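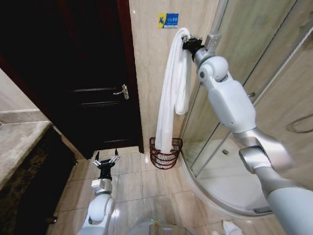
My fan keeps running long after the mirror is clear, one owner in Bostbridge wrote to us, and I have turned the dial both ways without seeing any change. In most cases like this one the dial is fine and the control was never given a dry reading to start from. Section 2 covers that reading, the humidity setting and the run-on time. Read all of it before you change anything on the control.

Section 2. Setting the Cavus 3410 Humidity Control

The control should already be wired and mounted as described in Section 1. If the fan was supplied by Besson, check that the jumper on the fan terminal block is in the EXT position. With the jumper in the INT position the fan uses its own timer and ignores the wall control.

CAUTION: Turn off power at the breaker before you remove the cover plate. The wall switch does not disconnect the permanent live wire.

2.1 Before you start

Pick a time when the bathroom has not been used for several hours. Early morning works well if nobody has showered yet. The control stores whatever humidity it finds during the dry reading and measures everything else from there, so a reading taken in a damp room will leave the fan slow to start.

1. Take wet towels, bath mats and laundry out of the room.
2. Open the shower doors and leave them open.
3. Wipe any standing water off the floor of the shower.
4. Close the window and the bathroom door.
5. Leave the room like this for one hour.

Note: The gap under the bathroom door must stay clear. The fan can only remove as much air as the gap lets in. A thick carpet or a draft strip on the hall side will cut the airflow a good deal, and the fan will sound louder than normal.

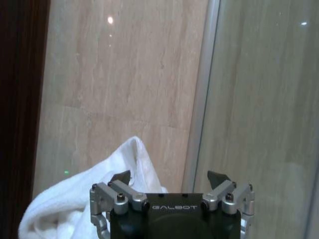
2.2 Taking the dry reading

1. Turn on power at the breaker. The green light on the control comes on and stays on.
2. Press and hold SET until the green light starts to blink slowly.
3. Let go of SET and leave the room. Close the door behind you.
4. Wait ten minutes. Do not turn on the fan, the heater or any faucet.
5. Come back and check the light. Steady green means the reading has been stored. Blinking red means the room was too humid and no reading was stored.

If the light is blinking red, press SET once to clear it. Air out the room and try again later. In summer you may need to wait for a dry day, and in some basement bathrooms you may need to run a dehumidifier first.

The reading is kept during a power cut. You do not have to repeat it unless you move the control to another wall, replace the fan or do major work in the room, such as new tile or fresh plaster. After plastering, wait until the walls are fully dry.

2.3 Humidity setting

The dial under the cover plate has positions marked LOW, MED and HIGH, with small steps in between. These refer to how much the humidity has to rise above the dry reading before the fan starts. LOW starts the fan soonest.

1. Turn off power at the breaker and remove the cover plate.
2. Set the dial to MED with a small flat screwdriver. Do not force it past the end stops.
3. Put the cover plate back and turn on the power.
4. Run a hot shower with the doors closed, as you normally would.
5. The fan should start within a few minutes of steam leaving the shower.

If it starts too late, move the dial one step toward LOW. If it starts when someone is only washing their hands, move it one step toward HIGH. Change one step at a time and use the bathroom normally for a day or two before you change it again. 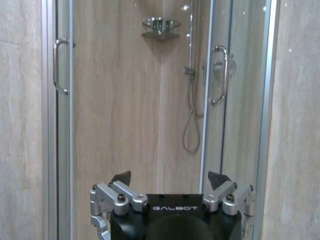 Where the control is mounted affects this setting more than most people expect. It should be more than 800 mm from the shower opening and out of the path of any heater. If it sits too close, the sensor takes in steam directly and the fan will start and stop in short bursts. Moving the dial to HIGH may hide the problem but will not cure it. Move the control.

2.4 Run-on time

Run-on is how long the fan keeps going after the humidity has dropped back to the setting. The factory setting is fifteen minutes.

1. With the power on, press TIME once. The amber light blinks to show the present setting, one blink for every five minutes.
2. Press TIME again to add five minutes. After six blinks it goes back to one.
3. Wait for the amber light to go out. The new setting is stored.

Interior bathrooms with no window usually need a longer run-on. So do long duct runs, where damp air left in the duct can condense and drip back toward the fan.

CAUTION: Do not set a short run-on if the duct passes through an unheated attic and has no insulation.

2.5 If the fan does not stop

Check these in order:

1. Is there a wet towel hanging near the control? Move it and wait.
2. Is the filter blocked? The filter for the 3410 is part 654, sold singly. Replace it if it is gray all the way through.
3. Was the dry reading taken in winter with the heat on? Repeat 2.2 in milder weather.
4. Is the exterior flap stuck shut? Go outside and look while the fan is running.

Owners with the Mostlow ceiling adapter should also check that the adapter collar has not slipped off the duct. See Section 4 for removal of the adapter.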